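Pravutora Shared Kitchen – Frequently Asked Questions

Last changed in October 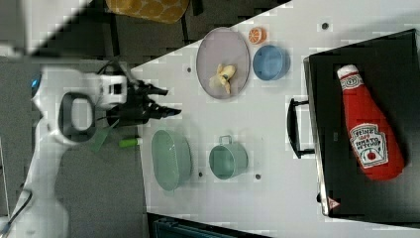

These are the questions we receive most often from people who cook, eat and wash up in the shared kitchen on the ground floor. If your question is missing, please write it in the notebook beside the door or ask Mereana Tapsell, who looks after the kitchen bookings.

Where do I find the plates and bowls?

In the open shelf to the left of the window. Plates are on the lower board, bowls on the upper one. You may use any of them, you do not need to ask. The cups and mugs hang or stand near the kettle, depending on who put them back.

Please do not take the dishes to your room overnight. Every spring we discover that we have many forks and almost no bowls, and then we must buy again.

Can I leave food on a plate on the table and come back later?

For a short time, yes. If you are still cooking or you went to answer the phone, it is fine. After 15 minutes other people can think it is left over and they may clear it. If you want to keep it, put it in a box with a lid, write your room number on it and place it in the refrigerator.

Fruit that is already cut or peeled should also go in a box. An open orange in the refrigerator becomes dry, and a banana without its skin gives its smell to everything, including the butter.

What is the oval basin for?

We have basins in several sizes and the oval one is for rinsing vegetables and fruit. It is long enough for leeks. Please do not wash socks, brushes or shoes in it. For this purpose there is a bucket in the laundry room.

After use, pour the water into the sink, wipe the basin with a clean cloth and leave it upside down on the drying mat.

Is there a dishwasher?

No. We had a Baleo machine for some years, but the repair would cost 390 and the house meeting decided against it. Everybody washes by hand. Washing liquid and sponges are paid from the kitchen money, so you do not need to bring your own. When a sponge looks sad, throw it away and take a new one from the drawer.

How much is the kitchen money and when do I pay?

It is 5 per month for each person. You pay together with the rent. It covers washing liquid, sponges, trash bags, salt, cooking oil and the shared sauces.

Which sauces are shared?

Ketchup, mustard and soy sauce. They are for everybody. All other bottles in the refrigerator door belong to a person, even if there is no name on them – so please ask first. When the ketchup is almost empty, write it on the shopping list. Do not add water to it to make it last longer, some people do this and others find it very unpleasant.

Where should I put the bottles when I finish eating?

Back in the refrigerator door, with the cap closed and the neck wiped. Please do not put bottles on top of the appliances. They get warm there, and one day somebody moves the appliance and the bottle falls. This happened with a full jar of beetroot and the wall behind the stove had to be painted again.

May I bring my own appliance?

Yes, if it is small and the cable is in good condition. Show it to Mereana before you use it for the first time. The outlets on the window side are all on one circuit, so do not run two strong heaters there at once – for example a kettle and a toaster oven. If the power goes out, the fuse box is in the hall, behind door 103.

How do I clean the white table?

With warm water and one drop of washing liquid, then a dry cloth. White surfaces show tomato, turmeric and tea very quickly, so it is better to wipe immediately than in the evening. For old stains make a paste from baking soda and a little water, leave it for 15 minutes and wipe it away. Scouring powder is not allowed. It made the surface of the previous table rough, and after that it was never really clean.

I broke something. What should I do?

Collect the pieces in newspaper, put them in the trash (not in the glass recycling) and write it in the notebook. For one bowl or one mug we do not ask money. For larger things we will talk about it.

Can I book the kitchen for a birthday?

Yes, in the evening until 10 p.m. Write your name on the calendar at least one week before. The other residents must still be able to reach the refrigerator and the kettle during your party.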